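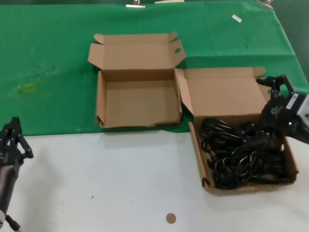
Re: Grendville school fair, cake stall and books

Hi all,

> Can the Year 4 parents take the book table again? We had 70 left over last May.

Yes, happy to! I loved it last time (even the jigsaws). I've asked Lepik for 50 raffle prizes and they want a letter from the school first, so could the office do one?
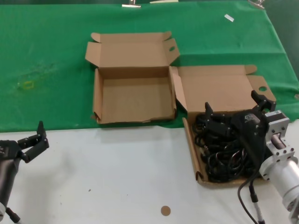 Two cardboard boxes, lids open.

Also the 1000 tickets are ordered from Driletti – pink this year! Shout if you can do the early shift, I've got a swimming gala until eleven.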